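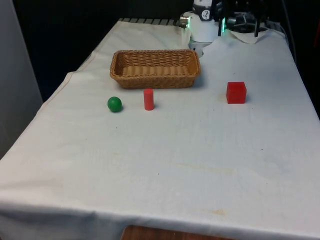 Sorting station at the Fiser laboratory, with the wicker basket and test objects.

Members of the Brorklow safety group visited the Fiser laboratory on Thursday. Alžběta Holub led the tour and spoke openly about a recent fault at the sorting station.

During a run of 390 cycles, the arm stopped twice with the gripper closed and did not respond to the release command. The operator used the emergency stop both times. No one was hurt. The laboratory traced the fault to a worn connector and replaced it the same week.

Visitors asked why the second stop was reported over 20 hours late. Ms. Holub said that the shift log had no field for repeat faults. One has now been added, and the Tipoki station will adopt the same log in December.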